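Stop throwing out the blurry frames

Every perception pipeline I've been handed in the last few years has the same filter near the top. Variance of Laplacian, threshold, drop. Somebody picked the number once and it lives in a config file nobody reads. Ours at Lerkwood was 300.

I think the filter is wrong, at least for grasping. It's a habit left over from mapping, where a smeared frame really does hurt you and there's always another one coming.

In manipulation the blur isn't spread out evenly. It piles up when the hand is moving and the object is close, so right when the policy has to decide something. Filter on sharpness and you keep hours of approach and hover, and lose the grasp. Then everyone wonders why the controller is so calm at a distance and so clueless at contact.
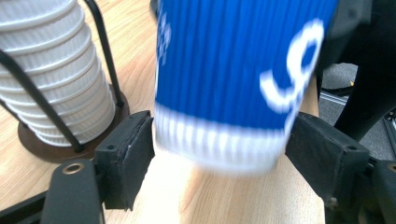 By the Prosa tooling desk | Opinion | June 16, 2025

Look at what survives in a frame like that. The logo on the blue cup is mush, fine, who cares. Both black pads are there, the angle they make, where they sit against the lower sides of the cup. Grasp state is readable. The stack of white cups behind is readable too. A score averaged over the whole image knows none of this.

We ran the old filter over one set of 3871 frames and it wanted to toss 1115. I went thru a lot of them by hand. Plenty were junk. Plenty were closings.

So what instead. Score by region, pads first. Keep the blur value as a label and let training weight it. Never delete at ingest, disk is cheap. And shorten the exposure if you can, obviously, but don't use that as an excuse to bin the data you allready have.

The pushback is that blurry frames teach blurry features. Maybe. But the robot is going to see those frames at run time wether we train on them or not, and there's no filter there. The loop just gets whatever the camera gives it.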